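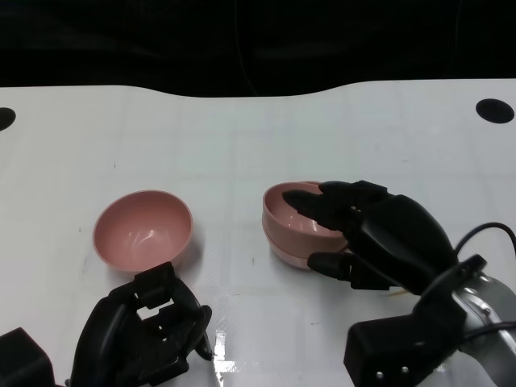
Notes for Drandthorpe, Wed 2 March

Start with thanks to Veronika for the hall and for getting farmers out of the yard on a dry evening. (Wait for the back rows to sit down!)

Tonight is about succession. Who takes the farm on, when they're told, and how it gets written down. I love this subject, and I know plenty of you have been dodging it for years.

Tell the Babić story. Krum was 53 before his name went on the herd number. He'd milked every morning since school and still couldn't sign for a load of feed. Pause there. His father was sitting right beside him when he told me, nodding away.

Slide 2

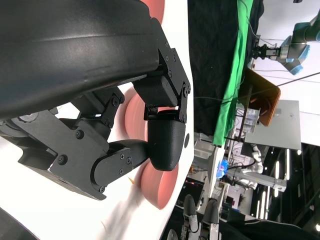 Close-up of the fingertip pad and bolted joints

Then on to the family meeting. Have it at the kitchen table, with everyone in, the daughter in Leeds as well, and the in-laws if they work on the place. Lejla Nikolovski chairs these for families round here and she's brilliant at it. First meeting: 60 minutes, no decisions. People say far more when they know nothing is being signed.

Off-farm children: go slowly. Fair and equal are different words and this room will have views. Let them talk, it's the best bit of the night.

Partnerships next. Ask Ilir to stand up and say how he and his mother split the Hoxha land, two years on. He's promised to keep it short.

Wills: hands up who has one. Then hands up who has read it since the last grandchild.

Questions, tea, sign-up sheet by the door for the July walk at Gurkelier.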